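Workshop notebook – fruit sorting project
August 2020

Long entry today because I skipped the last two sessions and there's a lot to get down before I forget it. We finally have enough working that I can talk about the project without waving my arms.

Where we are

The task for the Zustthorpe student round is to move mixed fruit out of one bowl and into separate dishes by kind, without marking any of it. We teach by demonstration: a person does the job with the hand-held grippers, the recordings go into training, and then the bench arm has a go. Our training set now stands at 2,983 clips. Of those, 1,725 passed the check and the rest either lost tracking or had somebody dropping a grape and saying a word we'd have to bleep.

The arm is still Giko (the club named it two years ago and the name stuck). Giko can pick a mandarin from the open bench nearly every time. Giko can't yet pick a mandarin from a bowl with other things in the way, and that's the whole job, so there's our work laid out for us!

Why the kitchen

Up to now every clip was recorded on the same grey bench with the same overhead light. Man-sik said back at the start that the model would learn the bench instead of the fruit, and he was right. We shifted Giko one table over for the open evening and it reached for the wall. So this block of recordings is in home kitchens, with everything left where it normally lives. Dishes, bottles, pots, tea towels, the lot. I was worried the clutter would wreck the tracking and it's gone the other way – all those edges and colours seem to give it more to hold on to than our bare bench ever did.

The blue cloth was a good find too. It has little green and yellow dashes printed on it and they help when I'm checking by eye whether the position estimate has drifted between two clips.

The bowl

I'm very fond of this bowl and it's causing all our problems. It's white and fluted with a wavy rim, and it's shiny inside. The shine gives us bright spots on the inner wall, and the older version of the fruit finder kept marking those as fruit. Small, round, bright, sitting in the bowl – I can't really blame it. Retraining with kitchen clips has brought the false ones down a lot, but I want a proper before-and-after on the same set before I claim anything.

The rim is the other thing. The fingers have to come in over it and down, and with a wavy rim the clearance changes depending on where you enter. On the bench we used a plain flat dish and never had to think about it. Fostura (the planner package we're using this term) lets you set a keep-out height around the rim. I set it to the highest point of the wave and lost the ability to reach anything near the side. Set it to the lowest point and we clip the bowl. Next try is letting the demonstrations teach the entry and only using the planner for the trip to the dish.

The fruit

A mixed bowl is much harder than I expected, in an interesting way. The mandarin-sized orange ones are easy to see and easy to hold. The very dark ones are easy to see against white but the finder merges two of them when they touch. The small olive-green ones get lost beside anything bigger. And the long reddish ones roll when you close on them from the wrong side, so the demonstrator needs to turn the wrist first and line the pads up along the length. 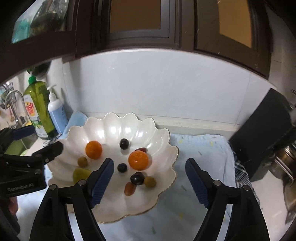 How we're recording it

Two grippers, one in each hand. One-handed was fine on the bench, but in the bowl you often want to nudge something aside and hold it there while the other hand does the pick. We tried telling people to alternate hands and it looked stiff and strange in the playback. Now the only instruction is to use whichever hand is closer and let the other one help if it wants to. The clips are much nicer.

Notes for whoever demonstrates next:

Start with the jaws wide open and over the bowl, both hands still, and wait for the beep.

Close slowly on the last bit. The ribbed pads grip well and you don't need to squeeze. If the skin dents, let go and mark the clip.

Keep your fingers behind the handle. We had a run of clips where a thumb covered half the view and they all went in the bin.

One fruit per pick, even if two come up together. Put the second one back.

Reshuffle the bowl between clips and don't arrange it nicely. Tip it if you have to.

Giko's attempts so far

I ran the new weights on Giko for an hour after lunch with the plain dish, then swapped to a fluted bowl for the last part. Mandarins from the plain dish: very good, smooth approach, no hunting about. From the fluted bowl it got the first one clean on the opening try and I yelled loudly enough that the people next door came in. Then it spent the next five tries hovering over the rim like it was choosing a chocolate.

The hovering looks like two plans fighting. It sees a fruit on the left and a fruit on the right at much the same distance and swings between them. Man-sik reckons we should commit to a target once the hand is below a set height and ignore everything else until the jaws close. That's a small change and I'd like to try it before we touch the training at all.

Small dark fruit: two picks, one of them a bit lucky. Long reddish fruit: none. It goes for them but comes in across the wrong axis every time, and they squirt away. I suspect we simply don't have enough clips with the wrist turned. A quick search through the labels gave me 700 clips with a long fruit in them and only 25 where that fruit is the one being picked, so there's the answer.

Bits and pieces

The left gripper's pad was lifting at one corner. Re-glued and clamped, leave it overnight.

Clock on the second gripper was drifting against the first. Restarting both together sorts it, so please do that at the start of every block.

Kaewmanee is what we're calling the new label tool (after the cat, because of the odd-coloured markers). It can now colour left-hand and right-hand picks separately. Try it, it makes checking so much quicker.

Storage is getting tight on the old laptop. I've moved the bench clips to the shared drive and left the kitchen ones local.

To do

Record a block of long-fruit picks only, both hands, wrist turned.

Target lock below a set height – Man-sik to write, me to test.

Same-set comparison for the bright spots, old finder against new.

Find a second fluted bowl, in case.

Ask if the September round uses a bowl we supply or one of theirs. If it's theirs we need clips with a lot more bowls, and soon.

Giko is parked and the power is off at the wall. I've left the new weights in the top folder with a note on which ones to load.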